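Ticket: Scene acceptance rules, tabletop set, kitchen room
Project: Bikerthorpe
Opened by: Liviu Sârbu
Assigned to: Keerthana Naidu
Priority: normal
Status: closed, rule text changed

Liviu Sârbu wrote:

Hello all. I have a problem with the acceptance check for simulated episodes. Our rule 4 says that an episode is "clean" when no object other than the target is touched before the grasp. The checker passes episodes which I would reject by eye, and it rejects other ones which look good to me. I ran a batch of 55 episodes on 13th November, and for 30 of them my own judgment and the checker were different.

The layout is the usual one, with the platter, two apples, the white bottle and the round baking pan on the dining table. The arm stays on its own stand in front.

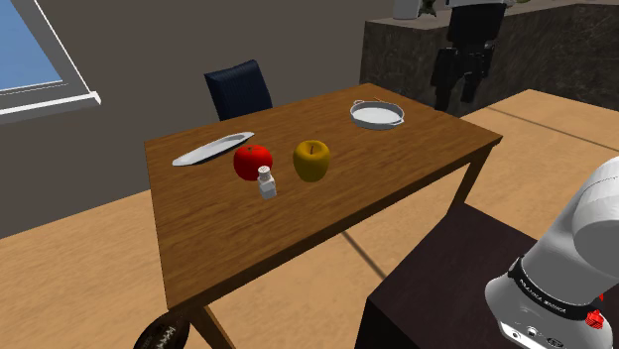

I did not change physics settings or friction. The instruction given to the policy is only to pick up the bottle. The checker version is the one from July, and I use the default seed list.

What I expect: the same episode gets the same verdict from a person and from the checker, or at least the rule says clearly who is right.

Keerthana Naidu wrote:

Thank you, Liviu. Please tell me two things. Do you judge from the room camera or from the wrist camera? And do you stop at first contact or do you watch until the end?

Liviu Sârbu wrote:

Room camera first. Wrist camera only when I am in doubt. I watch until the end.

Keerthana Naidu wrote:

Then I think I understand one part. The checker reads contact pairs from the simulator and does not use any camera. From the room camera a finger can look like it touches the apple when it only passes in front of it. The wrist view has the same weakness, only closer. I took one step from your batch where the bottle lies tilted between the open fingers and a fingertip overlaps the yellow object.
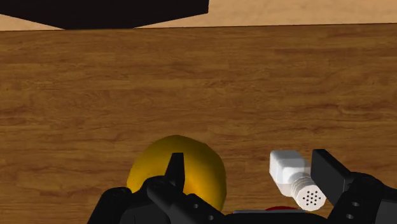 For this step the contact list has no entry for the yellow apple. I would not decide such a case from a picture, and the rule should forbid it. Proposal: contact is always decided from the contact list, and pictures are used only for finding which episodes to open.

The second part is the orientation of the target. Rule 4 says nothing about a bottle which is not upright. Some reviewers reject it and the checker does not look at it.

Sorin Pascu wrote:

I agree with the first proposal. For the second I am more careful. A fallen target is still a valid target if the instruction does not ask for upright. I would mark it with a tag and leave the verdict alone – people who train on this data can filter it later.

Also, please check the contact force limit. In my copy of the config, contacts shorter than one logging step are dropped.

Liviu Sârbu wrote:

Sorin, you are right, it was the same in my copy. I set the logger to keep all contacts and ran the batch again with the same seeds. The verdicts now differ in three episodes only. In all three I had judged from the room camera, and after reading the contact list I accept the result of the checker.

Keerthana Naidu wrote:

Good. New text of rule 4, please read it before I merge:

4.1 Contact with a non-target object is decided from the contact list, at every physics step.
4.2 Camera views may be used to choose episodes for review. They may not be used to change a verdict.
4.3 If the target is not upright at the moment of grasp, add the tag "target_tilted". The verdict stays the same.
4.4 The reviewer writes the seed and the checker version in the ticket.

Sorin Pascu wrote:

Fine for me. In 4.3 please write "at first finger contact" – "moment of grasp" has a different meaning in our logs.

Keerthana Naidu wrote:

Changed and merged. Older batches keep their old verdicts until they are run again. Liviu, please open a separate ticket for the logger default, it does not belong to this one.

Liviu Sârbu wrote:

Opened, and linked to this ticket. You can close here.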